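第5章 公開実演から学ぶ把持作業

この章で学ぶこと
・日用品を対象とした把持作業の基本的な構成
・公開実演を観察し、記録するときの視点
・対象物の性質と把持方法の関係

5.1 見学の意義

ロボットの教科書では、動作は多くの場合、座標系と数式によって表される。前章までに学んだ順運動学と逆運動学も、手先の位置と姿勢を厳密に扱うための道具であった。しかし、実際の作業では、対象物の形は一様でなく、机の面には光が反射し、袋の輪郭はしわによって変化する。こうした条件を理解するには、稼働している装置を自分の目で観察することが有効である。

本章では、ウドメル(Udomel)技術センターの一般公開日に行われた実演を題材とする。公開日は2019年3月12日で、来場者は200名であった。実演を担当したのは同センターの把持研究室であり、室長のシモン・チェルヴィンスキ(Szymon Czerwiński)氏が解説にあたった。実演は午前と午後の2回に分けて実施され、いずれの回でも、始めに作業の目的と安全上の注意が説明された。

5.2 作業台と対象物

実演の課題は、卓上に置かれた市販の食品や飲料を、上方から近づくグリッパによって扱うことである。専用の治具や目印を付けた部品を用いる工場の作業とは異なり、対象物は店頭で手に入るものがそのまま使われる。図5.1では、灰色の作業台の上に、性質の異なる品物が置かれている。

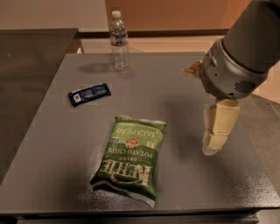
図5.1 作業台上の対象物と、開いた状態のグリッパ

袋入りのポテトチップスは、把持の対象として難しい部類に属する。一般に、この種の袋は内部に気体を含み、つかむ位置によって変形の仕方が変わる。強く挟めば中身が割れ、弱ければ袋が滑り落ちる。平らに置かれた袋では、指を差し込む余地も限られる。

小さな包装品は、軽く薄いために別の問題を生じる。指先が机の面に届くまで手先を下げなければならず、高さの誤差がわずかであっても、接触や取りこぼしの原因となる。一方、直立した透明なボトルは、形状こそ単純であるが、視覚による認識が容易ではない。透明な部分は背景を透過させるため、ラベルやキャップが位置を推定する際の重要な手がかりとなる。

5.3 接近の段階

把持作業は、認識、接近、把持、持ち上げ、解放という5段階に分けて考えることができる。見学者の注意は持ち上げの瞬間に集まりやすいが、作業の成否は、その前の接近の段階に大きく左右される。チェルヴィンスキ氏は解説の中で、「手先がどの方向から、どの高さを通って対象物に近づくかを見てください」と述べ、見学者に観察の要点を示した。

接近経路を定める際には、目標とする品物だけでなく、その周囲にある品物も考慮しなければならない。図5.2のように、グリッパの近くに複数の物が並ぶ配置では、指の開き幅と隣の物までの距離が問題となる。
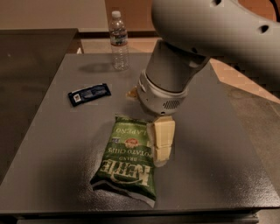 図5.2 ポテトチップスの袋の近くに位置するグリッパ

また、腕やグリッパそのものが対象物の一部を隠すことがある。これを遮蔽という。手先が対象物に近づくにつれて、視点によっては袋の端や小さな包装品が見えにくくなる。遮蔽への対処としては、接近前に得た位置情報を保持する方法、別の視点を加える方法、指先の力覚を用いる方法などが知られている。それぞれの詳細は次章で扱う。

5.4 記録の蓄積

同センターでは、実演と日常の試験を通じて得た作業記録を、社内名「ブルティス」(Brutis)と呼ばれる管理システムに保存している。公開日の時点で登録されていた記録は2,665件であった。記録には、対象物の種類、初期の配置、手先の経路及び結果が含まれる。11月には、これらの記録を用いた学生向けの演習も行われた。

見学記録を作成するときにも、同様の項目立てが役立つ。結果のみを書き留めるのではなく、開始時の配置を略図に残し、手先の向きが変わった箇所を書き添えること。観察した事実と自分の推測は、欄を分けて記入する。

事前課題
(1)身近な食品の包装を二つ選び、上方から把持する場合に適した位置をそれぞれ図示しなさい。
(2)透明な容器の位置を画像から推定するとき、手がかりとなる部分を挙げ、その理由を説明しなさい。
(3)図5.1と図5.2を比較し、グリッパと袋の位置関係の違いを述べなさい。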